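Veltham issues kitchen counter clearance guide

2021-08-21. Veltham has published a revised procedure for clearing domestic kitchen worktops, following trials by its Girken office in July.
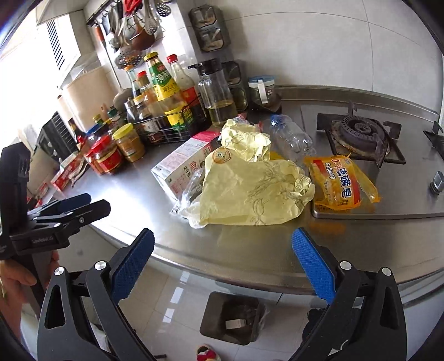
The procedure covers 4 item groups: food, cleaning goods, packaging and medicines. Packaging is removed first. Sauces and cooking oil may stay together along the back of the counter. Soap resting on the edge of a gas stove is moved to the sink area, and empty bottles go to recycling.

Medicines and supplements are handled last. Boxes are kept upright, with printed instructions left legible.

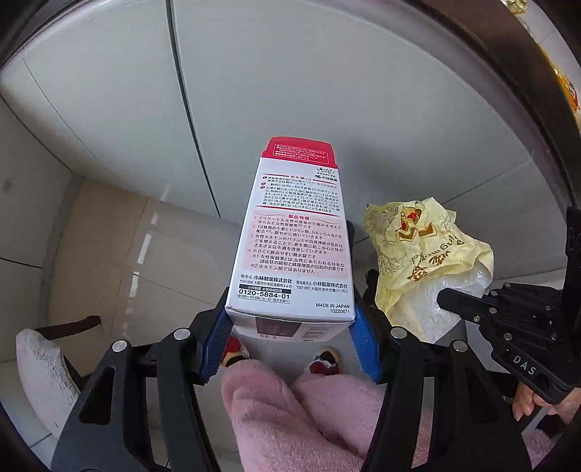
Availability

The guide is free from Veltham. Printed copies are supplied by Lindqvist in packs of 3.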